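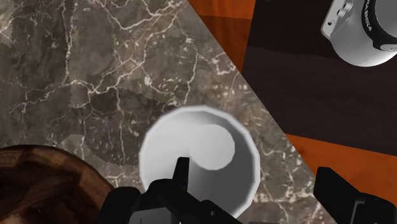

Simulator view, white bowl on the marble counter, gripper open.

The Clalloston robotics club had until noon to submit. The task file gave one line of instruction and a scoring table. Each team got 4 attempts, logged automatically, with the best one kept.

The club's controller was named Kimby. It had been trained on 2,430 runs in the simulator, most of them after school and a good part of them in August, when the lab was open and the air conditioning was not. Kimby was good at bowls. It was less good at rims, which it tended to treat as a suggestion.

Attempt one ended in a timeout. Attempt two closed the fingers on air a short distance to the left of the rim. The log recorded a grasp confidence of 0.97.

The team captain opened the config file and found the offset. It was in the wrong units. She had typed it herself in the spring, with a comment beside it that read "check this."

She changed the value. The vice captain asked whether they should rerun the tests. The tests took 24 minutes. The clock on the wall gave them 19.

"Attempt three," she said.

The fingers came down on either side of the rim and closed. The contact flag went to one and stayed there. The bowl rose. The second-years stopped eating.

At the top of the lift the log printed a single warning, in yellow, about a deprecated function. She read it twice, saved the run and pressed submit.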